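Home | Build Guides | Hakuvik Table | Parts | Forum | Log in

4. First set-up of the two arms on the table

Before this section you must have the black frame closed on all sides of the table top and both arms fixed to it.

1. Switch off both arms. Keep the power off until step 5.

2. Put the three bins side by side across the middle of the table. 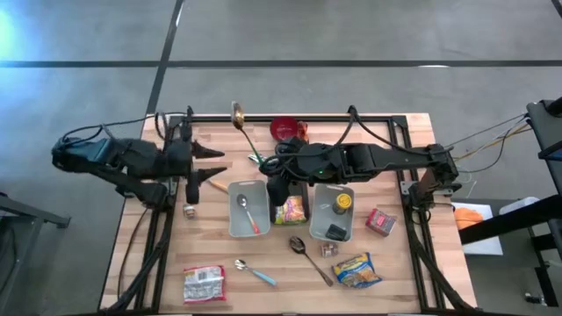 3. Check each bracket between rail and frame with the hex key. If one bracket moves by hand, tighten it and check its neighbor again.

CAUTION: Do not pull the cables tight. The wrist needs free cable for a full turn – leave a loop of 109 mm. 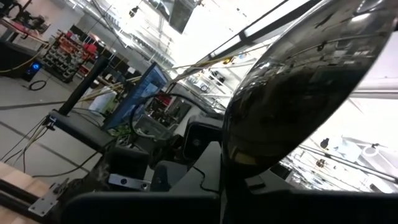
4. Measure from the table top to the first joint of each arm. The value must be 317 mm on both sides. Write it in the set-up sheet, we need it again in section 6.

5. Switch on the power and send both arms to the meeting position, at slow speed. Keep one hand on the stop button.
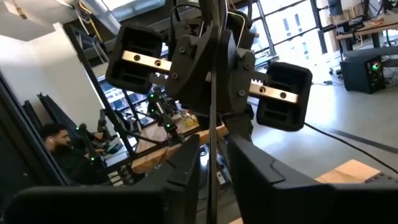

Wiesława Duda asks if the fingers may touch in this position. No, they may not. Leave a gap, and if they touch, go back to step 4.

6. Load the file "bins_356" and start the pick test without objects. Then repeat it with light objects only.

NOTE: Jars that lie on the side can roll. Put them in last.

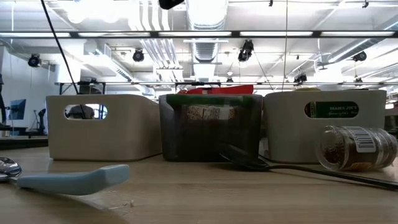

Text: Unai Valcárcel – revised 10th June

7. When the pick test is finished, send the arms to the rest position and save the file under a new name. Error 103 after saving means that the disk is full – delete old tests and save again.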